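Can a machine do the window work at home yet, or is it still too early?

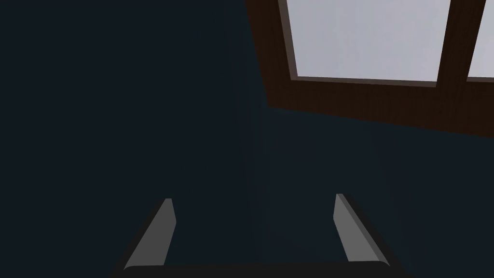
Clakville Makers Club / Home Automation Group / General discussion

pravitz_fan
I want to ask the group for an opinion. I spent the winter in the simulator with a two-finger gripper, and the job I have chosen is windows: wipe the glass, wipe the frame, close the latch. The picture is from my simulated room, with the gripper open and pointing up toward the window. I made 163 attempts at the wiping task and 13 of them I would accept in my own house. My wife says a child of ten does it better. What do you think, is it worth to continue, or should I choose another chore?

slow_solder
Continue, but choose another chore. A window is high, the glass has nothing to hold, and the frame wants a different pressure than the pane. I would begin with something on a table. Folding small towels, for instance.

giltville_bench
I disagree about the towels. Cloth is the worst beginning, it never lies two times the same. A window at least stays in its place. We have a Chambi arm in our shop in Giltville and it loads parts into a tray all day. It did 1,022 trays before we had to change anything, and that was only a rubber pad. Hard things in known places, this works already today.

slow_solder
Yes, but your tray is bolted down and the light is always the same. This is a shop-floor chore and I agree with you there. In a home somebody moves the chair and everything is finished.

pravitz_fan
The light is also my problem. My wall is very dark and the glass is almost white, so the camera picture has both extremes. When the gripper comes near the pane, my program loses where the frame ends. Did anyone solve this?

mop_and_bucket
I cleaned offices for many years and I read this forum only for curiosity. For me the question is put wrongly. The wiping is the small part of the work. First you take away the plants, then you look what kind of dirt it is, then you change the water when it is gray. If I must do all this myself and the machine only moves the cloth, I do not save any time. I finish the window before you start the computer.

giltville_bench
This is fair for windows. But you would not say the same about the floor, I think? My vacuum robot is stupid and it still saves me work every day.

mop_and_bucket
It saves work in the middle of the room. The corners I do by hand - and the stairs also.

tin_lid
@pravitz_fan for the light, vary the wall color and the brightness between the attempts. I did 881 short runs with mixed colors for a drawer task and after this it stopped to care so much about the background. Also your glass looks completely even, without any reflections. Real glass has reflections everywhere, so I would not trust a good result until you add them.

pravitz_fan
Thank you, this is useful. I did not think about the reflections, the pane is just pale gray in my settings. I will change it in April when I have more free evenings.

slow_solder
And which cloth will the gripper hold? With two flat fingers I would worry that it turns in the hand when you push to the side.

pravitz_fan
In the simulator I use a sponge block. For the real one I bought a Pravitz squeegee and I want to put a square handle on it, so that the fingers have two flat sides to press.

tin_lid
Square handle is good. Make it longer than you think, mine was too short and I had to print it again.

mop_and_bucket
If you do the real test, please write also how long you prepared the room. I would like to see this number next to the other one.

pravitz_fan
I will write both. The latch I leave for later.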